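10月になった。書くの久しぶり。忙しかった、の一言で済ませたいけど、忘れそうなので書いておく。

旅行保険の話。先月の旅でスーツケースが出てこなかった件、まだ終わってない。もう終わったと思ってたのに今朝またメールが来た。「追加書類のご提出のお願い」。またか。前に出したのは遅延証明と搭乗券の半券と買ったもののレシート。今度は「航空会社が補償しない旨の書面」が要るらしい。補償しない旨の書面。航空会社に「払いませんと書いてください」と頼むわけで、頼むほうも変な気分になる。

順番に書く。乗り継ぎが短かった。これは自分が悪い。安いほうの便を選んだから。走って、ぎりぎり乗れて、人間は乗れたけど荷物は乗れなかった。着いてターンテーブルの前でずっと待って、周りの人がどんどん減って、最後は知らない人のベビーカーだけがぐるぐる回ってた。カウンターの列に並ぶ。前に並んでいたのがTarcísio Linsさんという人で、同じ便、同じ目に遭っている。この人がとにかく慣れていて、「紙をもらえ、番号だけじゃだめだ、紙だ」と何度も言う。英語で。ペーパー、ペーパー。おかげで遅延の紙はその場でもらえた。あれがなかったら今ごろ詰んでる。名前と連絡先を手帳に書いてもらったのでつづりも合ってるはず。

で、保険。入ったのはSternbridgeの一番下のひとつ上のプラン。出発前の晩に比較サイトで適当に選んだ。Rendenと最後まで迷って、Rendenのほうが携行品の上限が高かったのに、申し込み画面が途中で固まったのでやめた。そんな理由。約款は読んでない。読んだつもりで下までスクロールしただけ。

帰ってから読んだ。ちゃんと読むと全部書いてある。荷物の遅延は到着から決まった時間がたってからの買い物しか出ない。つまり空港を出てすぐ買った下着と歯ブラシと充電器、あれは対象外。翌日買ったシャツとズボンは対象。同じ店で、レシートの日付が違うだけで。待てばよかったのか。あの格好で一晩。待ったほうがよかったらしい。

自己負担が100ユーロ。上限が300ユーロ。自分の使った額は、対象になるぶんだけ足すと上限に全然とどかない。自己負担を引くと、さあいくら残るでしょう、という話。計算してため息。電卓しまった。それでも請求はする。ここまで書類そろえたら意地になってくる。

あとレシートの字が消えかけてる。感熱紙。財布に入れっぱなしにしてたのがよくなかった。スマホで撮ったのはあるけど、原本を郵送してくれと書いてある。コピーでいいか聞いたら「担当部署にに確認します」と返事が来たきり。そのまま3週間。電話したら音楽が流れて、切れた。

Kęstutisに愚痴った。Kęstutis Paulauskasは去年、山で膝をやってヘリを呼んだ人なので保険には一家言ある。彼はBairdに入ってて、電話一本で病院が直接請求してくれたらしい。ただ、帰国便の変更ぶんは出なかったとのこと。医者の「搭乗不可」の一筆がなかったから。やっぱり紙。みんな紙の話をする。次の旅行からは何があってもその場で一枚もらう。字が読めなくてももらう。

ついでに聞いた話。年に2回以上旅行するなら一回ごとに掛けるより年間契約のほうが安いとのこと。調べたら確かにそうだった。ただし一回の滞在日数に制限がある。それから自宅からの距離とか、宿泊を伴うかどうかとか、細かい条件がいろいろ。国内の一泊でもキャンセルぶんが出るプランと出ないプランがある。あとクレジットカードについてる保険、あれは旅費をそのカードで払ってないと動かない。自分は航空券を振り込みで払ったので動かない。ほんとにもう。

比べるときに見るところ、自分用メモ。
・荷物の遅延、何時間からか
・自己負担、一件ごとか一人ごとか
・乗り継ぎに失敗したときの扱い。別々に買った切符だと出ないところが多い
・電話が夜もつながるか
・原本が要るか
・持病の申告。これは自分は関係ないけど母と行くときは必須。忘れないこと

母の件。来年の春、母を連れていく話が出ている。行き先はまだ。母は温泉があればどこでもいいと言う。年齢で保険料がぐっと上がるのは知ってたけど、見積もり出したら本当にぐっと上がった。ほとんど倍。血圧の薬のことを入れたらもう少し上がった。入れないわけにはいかない。黙って入って、いざというとき出ないのが一番こわい。母には金額は言ってない。言うと行かないと言い出すので。

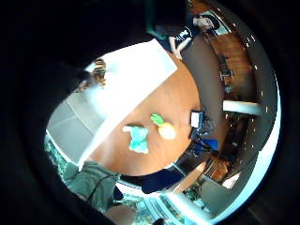
自宅、2026年10月6日

火曜。昼休みに航空会社に電話。例の「補償しない旨の書面」。窓口の人は親切だったけど、そういう書式はないと言う。じゃあどうすれば、と聞いたら、問い合わせフォームから送ってくれれば返信のメールが書面の代わりになるのでは、とのこと。なるのでは、って。保険会社のほうにそれでいいか聞くと、また「確認します」になるのが目に見えてるので、聞かずに送ることにした。だめなら何か言ってくるでしょう。

フォームの文字数が足りない。事情を三回書き直して縮めた。最後は電報みたいになった。「荷物遅延。補償の有無、文面で希望」。送信。受付番号が来たので手帳に写す。手帳、この件だけでもうページが埋まってきた。

夕方、スーツケースのほうも見た。戻ってきたときキャスターがひとつ曲がってて、これも請求できるのか。できるらしいけど、破損は受け取りから決まった日数のうちに航空会社へ届けないといけなくて、とっくに過ぎてる。気づいてたのに荷物の中身のことで頭がいっぱいで後まわしにした。修理はStesskaの店に持っていけばやってくれるはず。見積もりだけでも。土曜に行く。いや土曜は歯医者。日曜は休みか、要確認。

Tarcísioさんにメールを書いた。あのときの礼と、そちらはどうなりましたか、と。返事がすぐ来て、もう振り込まれたと。早い。どこの会社か聞いたら、会社じゃなくて勤め先の団体契約だそう。うらやましい。うちの会社にもあるのか総務に聞いてみる。明日。

夕飯は残りもののカレー。洗濯まわしたまま忘れてた、今から干す。レシートは封筒に入れて机の引き出しの右側。書留で出すこと。切手じゃなくて窓口。郵便局、17時まで。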